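How to bring robot arms into a small sorting room without upsetting everybody
Posted Monday, June 14, 2021 by the Workroom Notes editor

I look after the returns side of a small clothing business, and in January we started handing some of the garment handling to a pair of arms. We called the project Promo (don't ask me why, I was off that day). I've had plenty of emails about it, so this is how I'd go about it if I were starting again!

1. Write down the dull jobs first. Ask the people who do them, and let them moan a bit. Ours all said the same thing – picking clothes out of a heap and putting them in a basket, over and over.

2. Pick one job and leave the rest alone. We chose trousers and shorts. Checking buttons and seams stayed with us, and so did mending.

3. Start with 30 garments a day. We jumped straight to 300 in the second week and it was miserable for everyone, so please don't.

4. Tell people what happens to their hours before the kit arrives. Ours went over to repairs, with proper training on the sewing machines, and I wish I'd put that in writing sooner.

5. Give the arms to the folk who know the clothes. They know where a waistband wants holding, and they spot a bad grip quicker than I ever will.

6. Keep a notebook by the bench. Ours has 256 entries now, mostly about crumpled fabric, and I still read it every Friday with a cup of tea.

7. Mix your colours and fabrics early on – a tidy pile of one style teaches you very little.
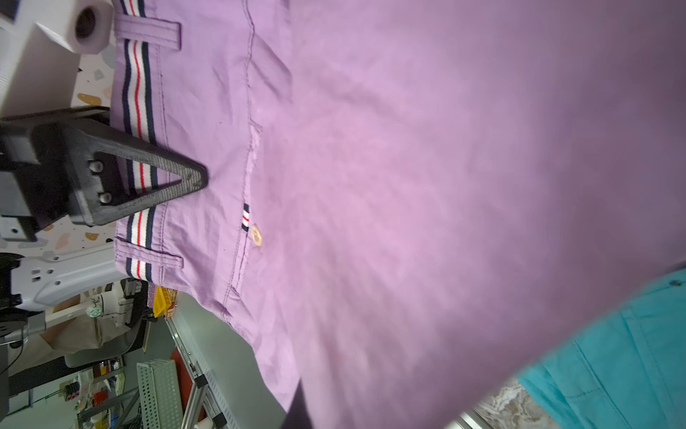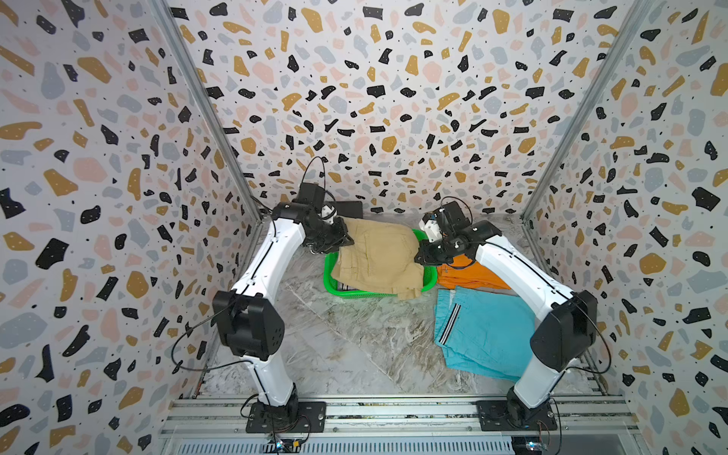
Purple trousers held at the waistband in the first picture, and khaki ones at the green basket in the second.

Comments

Rosik: Did anyone lose shifts over it? We've got 400 returns waiting and my lot are nervous.

Breno: Step 4 should be step 1, I reckon. Good read though.

Xiao: The striped ribbon inside that waistband is lovely!

Contact us | © 2021 Workroom Notes | Back to top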